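Monday, July 27, 2026

I have been keeping notes on the hydration of my bread dough for long enough that they ought to say something useful. The flour is the stoneground white from Ó Conaill, bought in the big sack. It takes up water slowly, so a mix that looks too slack at the start is usually fine after a rest.

The current batch weight is 1,420 g, of which 1,000 g is flour. The rest is water, salt and a small piece of old dough held back from the previous bake. That is stiffer than most recipes suggest, but it suits the Rinon mixer, which tends to climb its own hook with anything wetter.
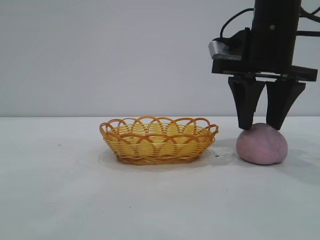 *Pink ball, fingertips at the top.*

Deirdre Cronin asked last time why I weigh the water when a jug would do. My jug reads high near the top mark, and on a dough this stiff a small error shows up in the crumb. Weighing also makes the notes comparable from one month to the next.

Salt goes in after the rest. I tried adding it at the start all through November and the dough was tighter and harder to shape, though the flavour was the same. Peadar Fahy reports the opposite with his flour – he uses a much stronger one, so I wouldn't read much into either result. 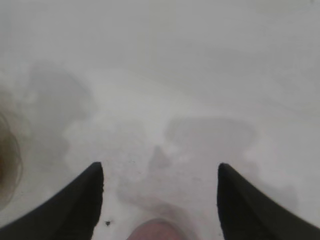

The other variable is the temperature of the kitchen. I now set the water temperature from the room and the flour, using the usual sum, and the first rise has become much more regular. The remaining scatter is probably the old dough, which I don't keep to a fixed age.

Next job is to run the same weights with the Wurnmont wholemeal at 80 g per batch, leaving everything else alone.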